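Whose rules are these, anyway

Posted Jul 4, 2023

I spent most of the long weekend reading a document called a code of good practice for small robot workspaces. It runs to 41 pages. I read all of them, including the annexes, and I would like some of that time back.

Some background for people who come here for the bike posts. I work in a small shop called Cudari, where we set up tabletop robot cells for outfits that want to try handling tasks before they spend real money. Two arms, a table, some objects, a person at a keyboard. In April a customer asked whether our setup procedure was "aligned with recognized good practice." I asked which practice. They said the recognized one. After a week of emails it came out that somebody in their purchasing department had a copy of the Bamach guide, and that was the practice they recognized.

So now I know the Bamach guide pretty well.

I am not against rules. I have been hit on the wrist by an arm that I was sure was powered down, and the bruise went through a lot of interesting colors. The person who was sure it was powered down was me. There was a lockout rule taped to the cabinet and I had read it that morning. After that I became a very big fan of the lockout rule. I would put it on a T-shirt.

What I object to is the way these documents get written. You can feel the place where a person who had used a robot stopped typing and a person who had used a word processor took over. The first nine pages are good. They tell you to have a stop button within reach of every operator, to test it at the start of each session, to keep hands off the table when the arms are enabled, and to route cables so the arm can go through its full range without pulling on anything. Short sentences and clear verbs. If the guide ended there I would print it and hang it up.

Then you get to the section on "workspace object governance." I had to read that heading twice.

The section says every object on the table must be entered in a register before a session. The register has a column for category, a column for material, a column for "interaction risk," and a column for the name of the person who approved the object. It says that objects not in use should be removed from the surface. It says that the surface should be "free from distraction," and it never says who is being distracted. The arms? The operator? Me, reading it on a Sunday?

Our day to day work is toys. I've said this at family dinners and people think I'm being modest. Wooden toys are light, cheap, and easy to replace, and they have knobs and holes and handles, which is where most of the trouble in gripping lives. A drawer with a round knob will teach you more about a bad wrist angle than any test block I ever paid for.
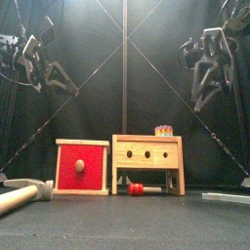
Try the register on a toy hammer. Category: tool, or toy? The guide has separate risk defaults for each, and the tool default asks for eye protection. Interaction risk is scored from one to five, with no word on what a three looks like. I filled in the form for a full tabletop setup as an honest test, and most of my time went to arguing with myself over whether a drawer is one object or a box and a drawer. The guide is silent. I emailed the address on the back page to ask. I got an automatic reply thanking me for my commitment to good practice.

Meanwhile there's something the guide barely touches, and I think it matters more than the register. When you have two arms facing each other over the same patch of table, the question that keeps me careful is where they both want to be at the same moment. An arm alone can knock over a block. Two arms reaching for the same block can bend a finger mount, and a finger mount is a two-week wait from our supplier. The word "shared" shows up in the guide 2 times. One of those is about shared calendars.

If you want a rule, try this one, which we've used for a while and which I wrote on the back of a packing slip: agree before the session which arm owns the middle. The other one waits until it's told. You can swap halfway through, but you say it out loud when you swap. It sounds too simple to go in a standard, and maybe that's why it isn't in one.

Another of ours: park high. When you pause, both grippers go up well clear of the objects before anyone reaches in to move something. The Bamach guide says arms should be returned to "a neutral pose" and leaves it at that. Neutral for whom? I have seen a neutral pose that put a fingertip at eye level for anyone sitting in the operator's chair.

I did try to be fair about this. I got hold of the rival document, the Womus checklist, which is much shorter and which people online talk about like it came down from a mountain. It's fine. It is also mostly yes-or-no boxes, and my trouble with yes-or-no boxes is that I have never met a tired person who ticked no. "Are all cables secured?" Sure. Yes. Tick. Compare that with "Move each arm to its far corners and watch the cables the whole way." You can't tick that without doing it, or at least you'd have to lie on purpose, and most people won't lie on purpose before lunch.

Womus also claims the checklist was "proven over 1,000 sessions." Proven to do what? Did nobody get hurt? Did fewer things break than before? Was there a before? I looked for a write-up and found a slide deck, and the slide deck cited the checklist. I don't think anyone is being crooked here. I think someone had a round number and liked it. But if I sent a customer a claim like that about one of our cells, I'd expect to be asked for the log, and I'd expect to lose the job if I didn't have one.

We do keep a log, by the way. It is a spiral notebook, and it's ugly. It says things like "left arm slow to enable, restarted, ok" and "drawer sticks, sanded the runner." When something goes wrong that notebook is the first thing I open. The guide would like me to replace it with a "structured incident taxonomy," where a sticking drawer is a Class B object nonconformance. I can tell you what will happen if we switch. People will stop writing down the drawer.

This is my real worry, under all the grumbling. A shop has a limited amount of patience for procedure, and it's the same patience whether the procedure is smart or dumb. Spend it on the approver column and you won't have it when you need somebody to test the stop button for the fortieth day running. I have watched good operators get sloppy about the things that matter the week after a new form showed up.

Someone in the comments on my last post said I should look at Arumugam, which is a draft going around among a few small labs. I've read the first half. It has a section where each rule is followed by the incident that caused it, in plain words, with the name taken off. I like that a lot. You can disagree with a rule like that, because you can see what it was for. I'm told the incident notes may get cut before the final version to "improve readability." If anyone reading this has a say in it, please leave them in and cut the foreword.

As for our customer, I wrote back with a page and a half on what we do, which parts of the Bamach guide we follow, and which we don't, with a line on each. The register went in the second group. No answer so far. My guess is that purchasing wanted a yes and now has to find somebody who'll read a page and a half.

Comments are open. If you've got a rule that came from something going wrong, I'd like to hear it, and I'd like to hear what went wrong too. Bike stuff back next week, I finally got the new bottom bracket in and it creaks exactly as much as the old one.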